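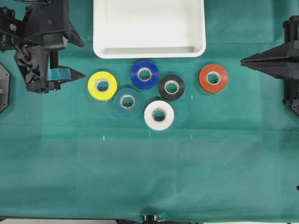

My name is Jamie Holroyd, and my job is shopping for robots. Yes, really! Picking up a roll of tape is easy for you, but a robot needs a whole list of stuff first, and I have to make the money fit.

## Start with the job

Before I spend a penny I ask, "What do we want it to do?" At Detley, the job is moving rolls of colored tape into a tray. Rolls are small and round, so the robot needs something to hold them with. We call that part a gripper, and it has two fingers that squeeze together, a bit like your thumb and pointer finger.
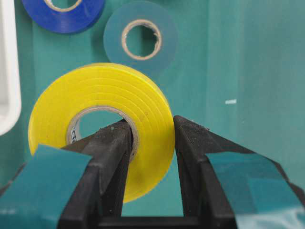 ## Then make a list

I write down the big things (arms!) and then the little things, which are so easy to forget. My last list of little things went like this:

- a tray
- a cloth for the table
- six rolls of tape
- spare fingertips

The little things came to $81. The table was $400, and the cameras were $300.

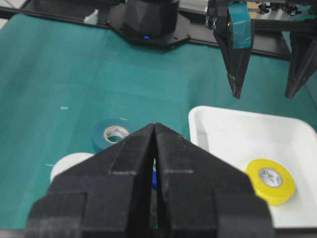 I also save some money for later, because parts wear out. You might do the same with a bike, when you buy the bike and keep a few dollars back for a new tire.

My friend Kwabena Asamoah checks my adding. Once I wrote $483 on the wrong line and he spotted it in two seconds!

## Your turn

Think of a job at home you'd love a robot to do, like sorting socks. What would it need to hold? What would it need to see? Write your list and put a price next to each thing, even if you have to guess.

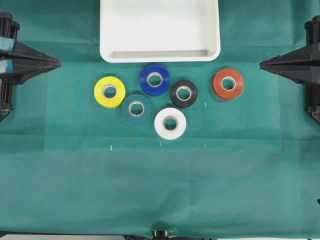
*Six rolls of tape, an empty tray and two grippers.*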